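Unit 4: Fixed and variable costs in a small workshop
Course handout, evening group

In the last unit we talked about price. Now we look at cost, and we use the same company as before, the candle maker Flenar. Please keep your notes from Unit 3 near you.

A fixed cost stays the same when the output changes. Rent is the usual case. Flenar pays 2000 a month for its room in Horkitz, also in January, when it sells very little. A variable cost grows with every piece made: wax, wick, glass, the box.

Students often ask where wages belong. It depends on the contract. A monthly salary is fixed for our purpose. Pay by the piece is variable. If the contract mixes both, split it into two lines and write down how you did it.

The break-even point

Take the fixed costs of one month and divide them by the margin of one piece. The margin is the price minus the variable cost of that piece. For Flenar the fixed costs are 2000 for rent and 800 for insurance and power, together 2800. With a margin of 7 per candle, the company must sell 400 candles before it earns anything.

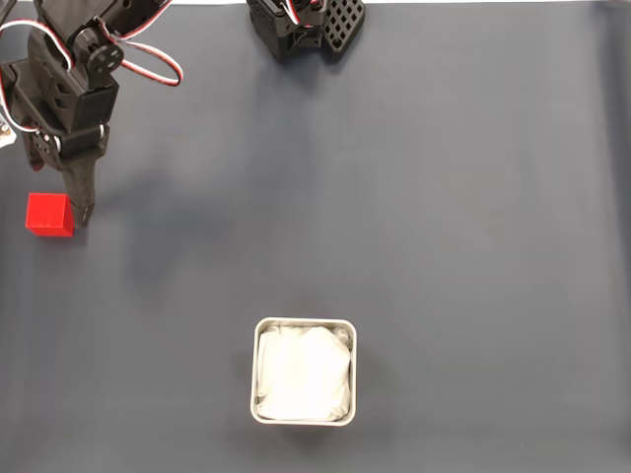

Be careful with the period. If the rent is monthly and the insurance is yearly, you must first bring them to the same period – most wrong answers in the last test came from this.

Homework: repeat the calculation for Mutatton, with fixed costs of 3688 and a price of 54. The variable cost per piece is 22. Round up to a full piece and show each step.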